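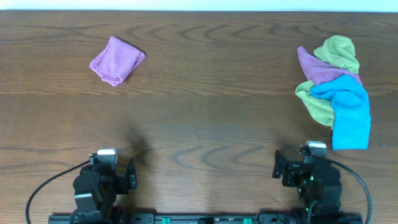 3.2 Towel Folding Task

Figure 2. Two-arm workspace with one folded towel at left and three unfolded towels piled at right.

The student team (Hendricks, Baysal and Soylu) built the folding task on the Drimix platform during the spring term. Both arms share one base, with the grippers facing inward over the table. Towels are taken one at a time from the pile, folded, and set down on the left. Each student recorded 10 demonstrations per session, with a limit of 90 seconds per towel. Trials that ran over the limit were dropped — partial folds were kept in a separate set and are treated in Section 4.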